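홈 | 작업실 팁 | 정리·수납 | 소프트웨어 | 공구함 | 글 목록

신발 상자 하나 때문에 플래너를 세 번 갈아엎은 사람의 작업실 팁

2024년 1월 7일 | 글 크레시미르 가시

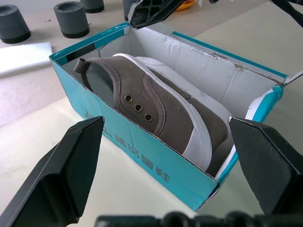 로봇에게 신발을 상자에 넣고 빼게 하는 일을 우습게 보는 분이 많다. 나도 그랬다. 궤적 계획 쪽에서 밥을 먹은 지 꽤 되었으니 네모난 상자쯤이야 오후 한나절이면 되겠거니 했고, 그 오후가 1월까지 왔다. 아래는 우리 작업실(우카치라고 부르는 차고 비슷한 곳이다)에서 두 팔짜리 로봇으로 신발 정리를 시키면서 벽에 붙여 둔 메모를 옮긴 것이다. 순서는 중요도와 상관없다. 벽에 붙은 순서다.

상자는 직육면체가 아니다

충돌 모델에 상자를 직육면체 하나로 넣어 두면 플래너는 몹시 행복해한다. 그리고 손가락을 상자 안에 넣을 방법이 없다고 보고한다. 속이 꽉 찬 벽돌로 알려 줬으니 맞는 말이다. 바닥 하나에 벽 네 장을 따로 넣자. 벽 두께는 실제 종이보다 조금 두껍게 잡되, 욕심을 부리면 신발 들어갈 자리가 없어진다. 열려 있는 날개도 한 장의 판으로 따로 등록해야 한다. 날개는 늘 마지막에 생각나고 늘 제일 먼저 부딪힌다.

찢어진 테두리를 인식기에 맡기지 말 것

새 상자로만 개발하면 윗테두리를 직선으로 찾는 코드가 아주 예쁘게 돈다. 며칠 쓰다 보면 안쪽 벽 위쪽이 뜯기고 우글쭈글해지는데, 그때부터 직선 검출은 시인이 된다. 우리는 윗선 네 개를 다 찾는 것을 포기하고, 상태가 좋은 긴 변 하나와 모서리 두 점으로 상자 자세를 잡은 다음 나머지는 치수로 채운다. 테이프로 상자를 수선하는 방법도 있다. 다만 번들거리는 투명 테이프는 깊이 값에 구멍을 내니 종이테이프를 쓰자.

상자 인쇄면에 기대는 것도 말리고 싶다. 글자가 큼직하게 찍힌 면은 특징점이 잘 나와서 유혹적이다. 하지만 광택이 있는 종이는 조명이 바뀌면 딴사람이 되고, 손가락이 한쪽을 가리면 글자 반이 날아간다. 인쇄면은 앞뒤 방향을 구별하는 데만 쓴다.

손목 카메라는 가까울수록 거짓말을 한다

손목에 달린 카메라는 물건에 다가갈수록 잘 볼 것 같지만, 최소 초점 거리 안으로 들어가면 자기 그리퍼부터 뿌옇게 나온다. 상자 자세는 접근을 시작하기 전, 70 cm 높이에서 한 번 찍어 고정해 두고 내려간다. 내려가는 동안에는 보정만 하고 새로 추정하지 않는다. 자기 손가락이 찍히는 영역은 마스크로 덮어 둔다. 이걸 빼먹으면 검은 손가락을 신발로 분류하는 날이 온다. 우리 인식기는 그 신발에 꽤 높은 점수를 줬다.

캔버스화는 어디를 잡나

끈 없는 캔버스화는 생각보다 흐물거린다. 발목 쪽 천을 집으면 잡히긴 하는데, 들어 올릴 때 어느 쪽으로 처질지는 신발 마음이다. 파지 후보를 고를 때 고무 밑창 테두리에 가산점을 주면 형편이 나아진다. 뒤꿈치에 고리가 달린 신발은 거기를 잡고 싶어지지만, 고리는 방향을 찾는 표식으로만 쓰기를 권한다. 고리로 든 신발은 흔들리고, 흔들리는 신발은 상자 벽을 친다.

아일릿은 덤이다. 금속이라 천과 대비가 좋고, 줄지어 있어서 발끝 방향을 확인하기 좋다. 단, 끈이 끼워진 신발에서는 같은 코드가 안 통하니 조건을 따로 둬야 한다.

신발이 옆으로 누워 있으면 밑창 테두리 한쪽이 위를 본다. 이 자세를 '틀린 자세'로 처리하지 말고 그냥 파지 자세 목록에 넣자. 나는 똑바로 세우는 예비 동작을 넣었다가 코드가 두 배가 됐고, 성공률은 내려갔다.

두 팔에는 교통경찰이 필요하다

팔 두 개를 각각 계획해서 동시에 돌리면 둘 다 옳고 둘 다 부딪힌다. 우리는 상자 위 공간을 예약제로 바꿨다. 한 팔이 상자 테두리 안으로 들어가려면 잠금을 얻어야 하고, 다른 팔은 그동안 테두리 바깥에서 대기한다. 촌스럽지만 잘 돈다. 둘이 함께 상자를 다뤄야 하는 구간만 열두 축을 묶어 계획한다. 전부 묶어서 계획하던 시절에는 경로 하나 나오는 동안 차를 끓여 마실 수 있었다.

잠금에는 반드시 시간 제한을 건다. 4초면 충분하다. 제한이 없으면 언젠가 두 팔이 서로에게 정중히 양보하며 퇴근 시간까지 서 있는다.

탁자 위에 남겨 둔 물건도 지도에 넣기

나중에 쓸 가구 받침이나 완충용 폼을 탁자 뒤쪽에 늘어놓는 버릇이 있다면 그것도 충돌 지도에 들어가야 한다. 속이 빈 원통형 물건은 점군으로 보면 고리처럼 나와서, 성긴 격자에서는 가운데로 팔이 지나갈 수 있다고 판단하기도 한다. 그냥 꽉 찬 원기둥으로 막아 버리자. 폼처럼 얇고 평평한 것은 탁자 높이 임계값에 걸려 사라지기 쉬우니 손으로 등록한다. 나는 담아세노라는 우리 내부 도구에 '치우기 귀찮은 것' 목록을 따로 만들었다. 이 목록이 제일 길다.

로그 이름 붙이기

'최종', '진짜최종', '진짜최종2'로 저장한 로그는 일주일 뒤에 열지 않게 된다. 상자 종류, 신발 종류, 플래너 판번호, 실패한 단계만 파일 이름에 넣자. 실패 단계는 아홉 가지로 나눠 두었는데, 그중 '기타'가 70퍼센트를 넘기면 분류부터 다시 할 때다. 우리는 지난주에 다시 했다.

벽에 남은 메모는 커피 주문이라 생략한다. 다음에는 뚜껑 닫기를 쓸 텐데, 뚜껑이 아직 안 닫힌다.

댓글

시릴 돕슨: 잠금에 시간 제한 거는 얘기에서 뜨끔했습니다. 저희 쪽은 양보가 아니라 둘 다 새치기를 해서 문제였어요. 잠금이 풀릴 때 들고 있던 신발은 어떻게 처리하세요?

크레시미르 가시: 제한 시간이 지나면 바로 놓지 않고, 쥔 채로 수직으로 올라온 다음 잠금을 반납합니다. 처음엔 그 자리에서 놓게 했는데 그 얘기는 하고 싶지 않네요.

밑창수집가: 종이테이프 팁 감사합니다. 투명 테이프 붙여 놓고 깊이 카메라 탓만 했어요ㅠㅠ

알베르그: 날개를 판으로 등록할 때 접힌 각도는 고정값인가요? 저희는 상자마다 벌어지는 정도가 달라서 고민 중입니다.

크레시미르 가시: 고정값입니다. 넉넉하게 벌어진 쪽으로 잡아 두고 모른 척합니다.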